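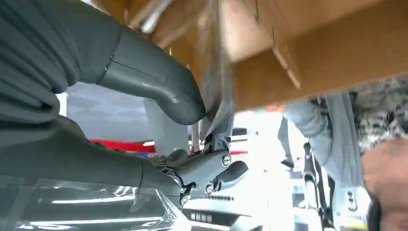 **Home & Yard / Water Saving / Set-Up Guides**

# Section 3: Installing the Jismont 200 Rain Tank

Read this section all the way through before you place the tank. It covers the base, the downspout diverter, the overflow hose, and the first fill. The optional pump has its own section.

The Jismont 200 holds 200 gallons. It is made to collect rain from a roof and store it for garden beds, lawns, and outdoor washing.

**CAUTION:** Water from the tank is not safe to drink. Do not connect the tank to household plumbing, and do not use it to fill a wading pool or a pet's bowl. Put the "Not for Drinking" label on the tank above the spigot where it can be read.

## 3.1 Before you start

Check your local rules. Some towns limit how much rainwater a house may store, and some homeowners' associations want the tank out of sight of the street.

You will need:

- a level
- a tape measure and pencil
- a fine-tooth hacksaw
- a drill with a screwdriver bit
- plumber's tape
- work gloves and eye protection

The diverter, seals, brass spigot, leaf screen, and overflow hose are packed inside the tank. Reach in through the lid opening to get them out. The leaf screen is marked with part number 244, and you should write that down now if you plan to order a spare.

## 3.2 Building the base

A full tank weighs well over 1,600 pounds. Soft or sloping ground will let it lean, and a leaning tank can tip.

1. Choose a spot next to a downspout, on firm ground. Keep it clear of basement window wells, gas meters, and air conditioner units.
2. Remove grass, roots, and loose soil from an area one foot wider than the tank on every side.
3. Lay compacted gravel and set concrete pavers on top, tight against each other. An existing concrete slab in good condition can be used as it is.
4. Check the surface with the level in both directions. Correct any slope now.
5. Set the empty tank on the base with the spigot side facing out.

**NOTE:** Do not use stacked cinder blocks or a wood deck as a base. If you want the spigot higher so a watering can fits under it, use the Jismont stand and follow the sheet that comes with it.

**CAUTION:** Never move the tank with water in it, even a small amount. Drain it first.

## 3.3 Fitting the spigot

1. Wrap the spigot threads with plumber's tape, going clockwise.
2. Slide one rubber washer onto the threads.
3. Push the spigot through the lower hole from the outside.
4. From the inside, add the second washer and the lock nut. This is easier with a helper holding the spigot still.
5. Tighten by hand, then one half turn more with a wrench. Stop there. Overtightening will squeeze the washer out of place.

## 3.4 Connecting the diverter

The Pringle diverter in the box fits standard rectangular downspouts. For round downspouts, order the round adapter.

1. Use the level to carry the height of the tank inlet across to the downspout. Mark the line in pencil.
2. Make a second mark 2 inches below the first. The diverter inlet must sit at this lower mark.
3. Put on gloves and eye protection. Cut or drill the opening using the paper template.
4. File the cut edges. Cut metal is sharp.
5. Press the diverter into the opening and fasten it with the screws supplied.
6. Push the flexible tube onto the diverter and the tank inlet. It should run straight without sagging. Trim it if it is too long.

When the tank is full, water backs up to the diverter and goes down the downspout as it did before. This only works if step 2 was done correctly, so measure again before cutting.

## 3.5 Overflow hose

Attach the overflow hose to the upper fitting and run it to a place that drains away from the house. A planting bed on lower ground works well. Do not point it at a neighbor's lot or a walkway that may freeze.

## 3.6 First fill and leak check

1. Close the spigot.
2. Fill the tank with a garden hose until the water is just above the spigot.
3. Wait one hour. Look for drips at the lock nut and around the base.
4. If you find a drip, drain the tank, reseat the washers, and repeat.
5. Fit the leaf screen and lock the lid.

**CAUTION:** Keep the lid locked at all times. A child can drown in an open tank.

## 3.7 Registering the tank

Registration is needed for the 3-year warranty on the tank body. You can do it by mail with the card, or online from any computer or phone. Have the serial number from the sticker beside the inlet, the date of purchase, and the name of the store.
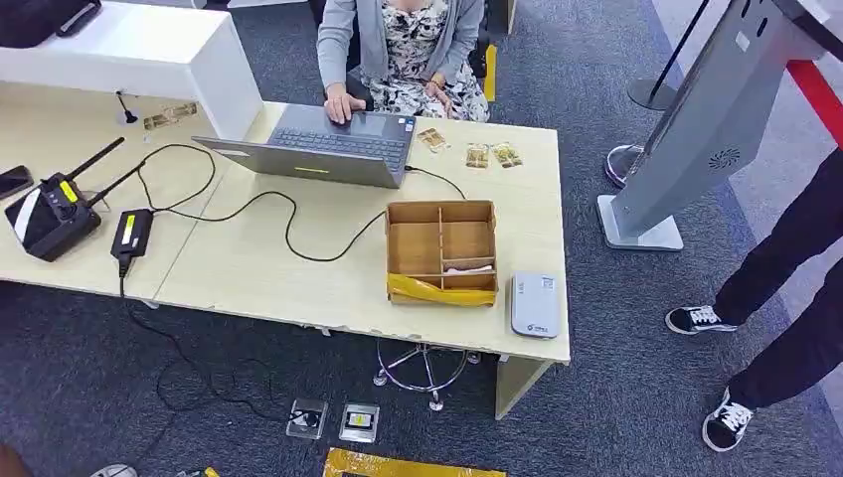 *An open laptop on a light wooden desk.*

If you bought the tank with a Londix pump, register the pump separately. The two warranties are handled by different offices and the serial numbers are not shared.

Letters go to Idris Skyrme, Customer Parts, at the Clolton address on the card. Include a copy of your receipt, not the original.

## 3.8 Winter shutdown

In areas with hard frost, shut the tank down in November or before the first freeze, whichever comes earlier.

1. Remove the flexible tube and fit the winter cap on the diverter.
2. Open the spigot and drain the tank.
3. Rinse out any silt and leave the spigot open.
4. Take the leaf screen indoors after cleaning it with a soft brush.
5. Lock the lid.

Reconnect in spring and repeat the leak check in 3.6. Pump owners should continue to Section 4.

*Revised May 22, 2023*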